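Speaker notes – "Color at the Drinks Table"
Idun Midtbø, 09/01/2023

Slide 1. Start with the problem
Say good morning, thank Orton for the room. Then the question: who has lost a cup at a party? Wait for hands.
At our Galau open day we had 4000 visitors and only white cups. People put down a cup, forgot which one it was, and took a new one. I was the person who carried out the bags, so I remember it well.

Slide 2. Three colors
Green, pink, light blue. The shape is the same, only the color changes. Speak slowly here, let them look.
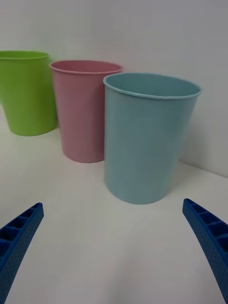

Slide 3. How we use it
Green is for water, pink is for juice, light blue is for children. We tried this first in January, at Kiltton. Mention that we ordered 3000 cups and 2000 came back clean enough to wash and use again.
Plastic cups must dry fully before you stack them – I learned this in a bad way, tell the story of the smell if there is time.

Slide 4. Setting the table
Keep the cups near the wall and leave the front of the table free for pouring.

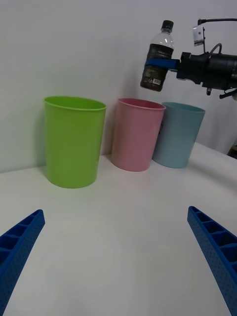

Small bottles are easier for guests than big jugs, but they cost more. Corrigan gave us a fair price and I should thank them by name.

Questions, 4 minutes. If somebody asks about color-blind guests: we put a sticker under the rim.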